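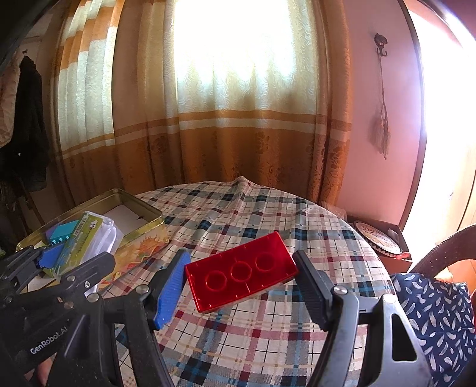

Figure 4-1. Red translucent toy brick, studs upward, on a plaid tablecloth.

4. Setting Up a Series Index

4.1 Before you start

A series index is the part of Grirnora that holds episodes, characters and quotations for one cartoon, comic or film series. One library file can hold several indexes. Records in one index cannot be linked to records in another unless both indexes are placed in the same universe (see 4.6).

You will need:

A library file created as described in Section 3.
Write permission on that file. Reader accounts can open an index but cannot create one.
An episode list, either typed by hand or saved as a comma-separated text file.
The original air dates or issue dates, if you intend to sort by date.

Note: The sample records in this section come from Sandoval, the demonstration series supplied with the program. You can delete Sandoval at any time. It is not reinstalled by an update.

4.2 Creating the index

1. Open the library file.
2. From the Library menu, choose New Index.
3. Type a title. Titles can be up to 84 characters long, including spaces. Leading articles are ignored in sorting, so "The Jovberg Files" is listed under J.
4. Choose a medium: Animated, Live Action, Print or Mixed. The medium decides which fields appear on the episode form. An Animated index has fields for voice cast and animation studio. A Print index has fields for writer, penciler, inker and letterer.
5. Choose a numbering scheme. See 4.3 before you make this choice.
6. Click Create.

The new index opens on an empty episode list. The status line at the bottom of the window reads "No records."

Caution: The medium can be changed later, but fields that do not exist in the new medium are discarded together with their contents. Make a backup copy of the library file first (Section 9.2).

4.3 Numbering schemes

Many cartoon series were broadcast in a different order from the one in which they were made, and home video releases often use a third order. Grirnora stores all three if you have them, but one must be the primary scheme. The primary scheme supplies the record number printed on reports and used in cross-references.

Broadcast: Episodes are numbered in the order first shown. Multi-part stories shown on consecutive days receive one number per part.

Production: Episodes are numbered by studio production code. Codes may contain letters. Sorting is by character, so code 10 is placed ahead of code 9 unless you pad the shorter codes with zeros.

Release: Episodes are numbered by disc and position, for example 2-05.

Issue: Available in Print and Mixed indexes only. Annuals and specials take the letter A or S and are filed after the regular issue of the same month.

To change the primary scheme after records exist:

1. Close all open episode forms.
2. Choose Index, then Numbering.
3. Select the new scheme. Records with no number in that scheme are shown in gray.
4. Fill in the missing numbers or mark the records Unnumbered.
5. Click Renumber.

Cross-references are rewritten automatically. Printed reports made before the change will no longer match.

4.4 Importing an episode list

Typing the list by hand is practical for a short series. For anything longer, use the import tool.

1. Save the list as comma-separated text. The first line must contain the column names.
2. Choose Index, then Import, then Episodes.
3. Select the file. The first nine rows appear in the preview panel.
4. Match each column to a field. Columns left on "Skip" are not imported.
5. Check the date order in the preview. The program reads dates as day/month/year by default, so a date such as 27/11/2020 is accepted as it stands. For files with the month first, set Date Order to M/D/Y.
6. Click Test. No records are written during a test.
7. Correct any rows listed in the Problems panel, then click Import.

If the Problems panel shows message 2376, a title contains a comma and has not been enclosed in quotation marks. Open the source file, enclose the title, save, and click Reload.

If it shows message 2514, two rows carry the same number in the primary scheme. This is common with lists copied from fan sites, where a two-part story is often entered twice under one number. Edit one of the rows or set it to Unnumbered.

Note: Import does not merge. Running the same file twice creates a second set of records. To remove an unwanted set, choose Index, then Undo Last Import. The command stays available until the library file is closed.

4.5 Character records

Each character has one record, regardless of how many names the character uses. Code names, disguises and titles are entered as aliases.

1. Open the Characters tab and click Add.
2. Type the primary name. Use the name that appears in the credits, where there is one.
3. Add aliases, one per line.
4. Set the allegiance. The default values are Hero, Villain, Neutral and Unknown. To add a value, click Edit List.
5. For a character who changes sides, click Add Period and enter the first and last episode for each allegiance. Periods may not overlap.
6. In the Performer field, enter the voice actor or live actor. If the part was recast, add a second performer with a starting episode.
7. Click Save.

Impostors, clones and robot duplicates are a frequent source of error. Enter a duplicate as a separate record if it appears in more than one episode or speaks at least one indexed line. Otherwise enter it as a note on the original character. The Tosia character in the demonstration series shows both treatments: the duplicate from the first season has its own record, and the hologram in the second season is a note.

Caution: Deleting a character record also deletes its links to quotations. The quotations remain, marked Unattributed. There is no command to restore the links.

4.6 Linking indexes in a universe

A universe is a group of indexes that share one set of characters. Use it when a villain from an animated series also appears in the comic, or when two series had a crossover.

1. Choose Library, then Universes, then New.
2. Type a name for the universe.
3. Drag the indexes from the left panel to the right panel.
4. Click Compare. Characters with matching names or aliases are listed in pairs.
5. For each pair, choose Same or Different. Pairs left undecided are treated as Different.
6. Click Link.

Where two linked records disagree, for example on allegiance, both values are kept and labeled with the index they came from. The character form shows the value for the index that is currently open.

An index can belong to only one universe. For a single crossover episode, a universe is not required. Use the Guest Appearance field on the episode form.

4.7 Quotation records

A quotation record holds the text of a line, the speaker, the episode and the position in the episode.

1. Open an episode and click the Quotes tab.
2. Click Add.
3. Type the line as spoken. Do not add quotation marks. They are supplied when the record is displayed or printed.
4. Choose the speaker from the list. For lines spoken in unison, hold down Ctrl and choose more than one.
5. Enter the time in minutes and seconds, or the page and panel in a Print index.
6. Select one or more tags.
7. Set Verified to Yes only if you have checked the line against the episode itself.
8. Click Save.

The tag list supplied with the program is short: Threat, Boast, Retreat, Insult, Catchphrase, Moral, Other. Catchphrase is handled differently from the rest. When a line is tagged Catchphrase, later uses of the same wording by the same speaker are counted on the first record and no new records are created. To list every use, click the number beside the tag.

Slight changes in wording prevent a match. To group variants, open the first record, click Variants, and type each one on its own line.

Note: Unverified quotations are printed in reports with a dagger. The dagger cannot be turned off in shared libraries.

4.8 Sharing an index with other editors

Two or more people can edit one index if the library file is stored on a network drive. Each editor needs a named account.

1. Choose Library, then Accounts.
2. Click Add and type the editor's name.
3. Select a role. Reader can view and print. Editor can add and change records. Owner can also delete records and change the numbering scheme.
4. Click Save.

The Sandoval index has two accounts already defined. Janaka Cassim is set up as Owner and Sandamali Ranasinghe as Editor. Log in under each name to see which commands are grayed out.

A record is locked while its form is open. Other editors see the record with a padlock and the name of the person holding it. If a form is left open on an unattended computer, the lock is released after about 84 minutes and unsaved changes are lost.

4.9 Checking the finished index

1. Choose Index, then Check.
2. Select all tests and click Run.
3. Review the list of warnings. Double-click a warning to open the record.

Warnings do not prevent an index from being used. The ones most often seen after a first import are:

Episode has no date. The record is sorted to the end of any date-ordered report.

Speaker not in episode. A quotation is assigned to a character who is not on the cast list for that episode. Add the character to the list or correct the speaker.

Alias used twice. Two characters share an alias. This is permitted, but searches on the alias will return both.

Gap in primary numbers. A number has been skipped. If the gap is intended, as with an episode that was produced and never shown, right-click the warning and choose Accept.

Accepted warnings are hidden in later checks. To see them again, select Show Accepted before clicking Run.

For report layouts and printing, go to Section 5.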